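The estimator at Hatine, a firm that fits out small laboratories and food rooms, has priced wall panels for 11 years. Most of the calls that come back, the estimator says, concern joints.

"People choose the panel and forget the seam. A sheet is a sheet. The joint is where water gets in."

The current job is at Bulside, a former dairy building with 296 square meters of wall to line. The old masonry is out of plumb by as much as 10 millimeters over the height of a room, so battens go up first and are shimmed every 80 centimeters.

"You can glue straight to the block if the block is good. At Bulside it was poor — we tested two bays and stopped."

Sealant is a separate line in the quote. Hatine buys it from Jenidix and applies it after the panels have been in the heated room for two days. Clients often ask to skip the wait.

"Then the panel moves and the bead tears. We go back in November and cut it all out. I price that visit now, and I show it to them."

Asked about color, the estimator was brief. White is ordered most often, and a matte finish costs slightly more than gloss from Kahsay, the supplier used for the past four jobs.

"Gloss throws the lights back at you. Matte marks more easily when it is cleaned with the wrong pad, so we leave a cleaning sheet with the keys."
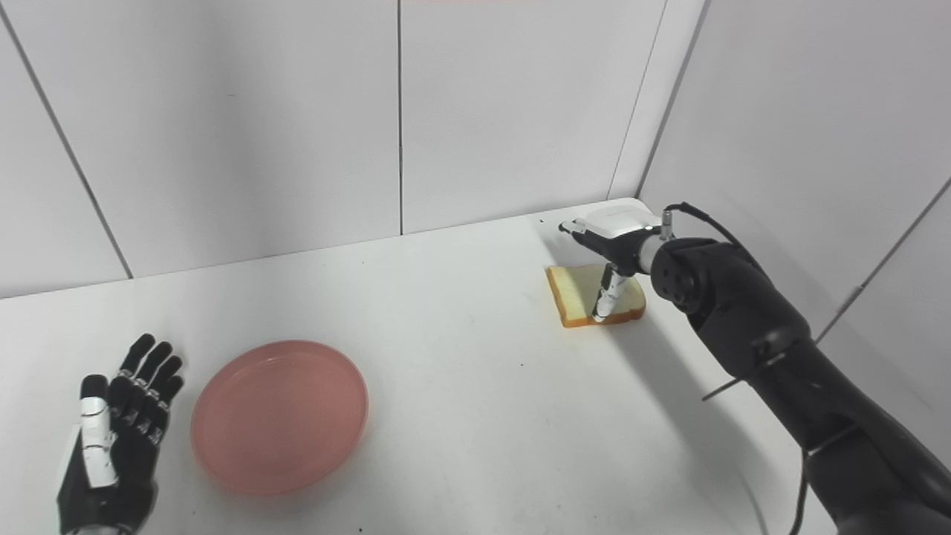

"The sheet is one page. It lists the pad, the dilution and the phone number."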